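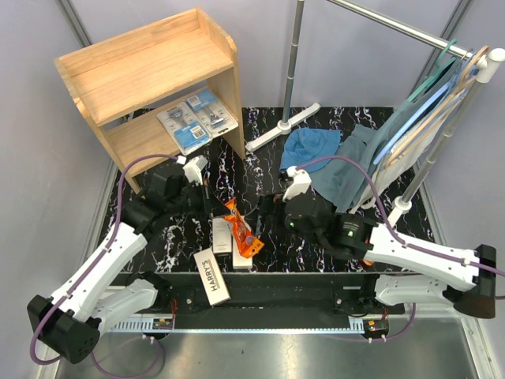

夜の街を歩く保健師たち

午後九時、シドモント駅の裏手にある駐輪場の前に、紺色のワゴン車が一台とまる。後部ドアが開くと、折りたたみ机が出て、ポットが出て、紙コップが並ぶ。準備にかかる時間はわずか3分。この手際のよさを見るだけで、取材に来てよかったと思ってしまった。

ワゴンの主は、看護師のビムラ・ラジプートさん。市の委託を受けて、薬物やアルコールの問題を抱える人のための夜間相談を続けている。チームの名前は「カーキックス」。由来を尋ねると「最初のメンバーが酔って書いた落書きが読めなくて、読めた通りにつけたんです」と笑う。

相談といっても、机をはさんで向かい合うようなものではない。お茶を飲みに来る人がいて、その隣にスタッフが座る。天気の話、膝の痛みの話、昔飼っていた犬の話。それが30分続いて、ふいに「昨日、友だちが倒れてさ」と始まる。そこからのラジプートさんの聞き方がすごい。声の調子がまったく変わらないのだ。何を飲んだのか、そのとき誰がいたのか、救急車は呼べたのか。責める響きがひとつもないから、相手も最後まで話せる。

昨年度にこのワゴンを訪れた人は、延べ349人。そのうち68人が医療機関や回復施設につながった。私はこの数字を聞いて素直に拍手したくなったのだが、ご本人は少し首をかしげた。「つながった後に戻ってくる人もいます。戻ってきて、またお茶を飲んでくれる。それも私はうれしいんです」

チームが力を入れているのが、倒れている人を見つけたときの講習会だ。意識と呼吸の確かめ方、119番で伝えること、救急隊が来るまでの体の向け方。商店街の空き店舗を改装した集会所「ルソシコ」で開いた前回は、53人が集まった。居酒屋の店長、夜勤明けの警備員、高校生の親子連れ。床に膝をついて胸骨圧迫を練習する光景は、ちょっとした部活のような熱気で、私も汗だくになった。翌朝の筋肉痛まで含めて、ぜひ体験してほしい！

印象に残ったのは、参加していた八百屋のおかみさんの質問である。「間違って呼んじゃったら、怒られない？」。会場が少しざわついた。講師役の元救急隊員は、ためらわずに答えた。「迷ったら呼んでください。着いてみたら寝ていただけ、でもかまいません」。おかみさんはそれを、持っていた買い物メモの裏に大きく書きとめていた。

課題もある。ワゴンが出るのは週に二晩だけで、冬は発電機の調子が悪い。女性が立ち寄りやすい時間帯をどうつくるかも、まだ手探りだという。12月からは昼の巡回を試し、図書館の前にも机を出す予定だ。図書館側から声をかけてくれたと聞いて、この街のこういうところが好きだなあとつくづく思う。

午後十一時すぎ、常連らしい男性が自転車を押してやってきた。ポットのお茶はもうぬるい。ラジプートさんは「入れ直すから待ってて」と言って車の奥に消え、男性は慣れた様子で折りたたみ椅子を自分で広げた。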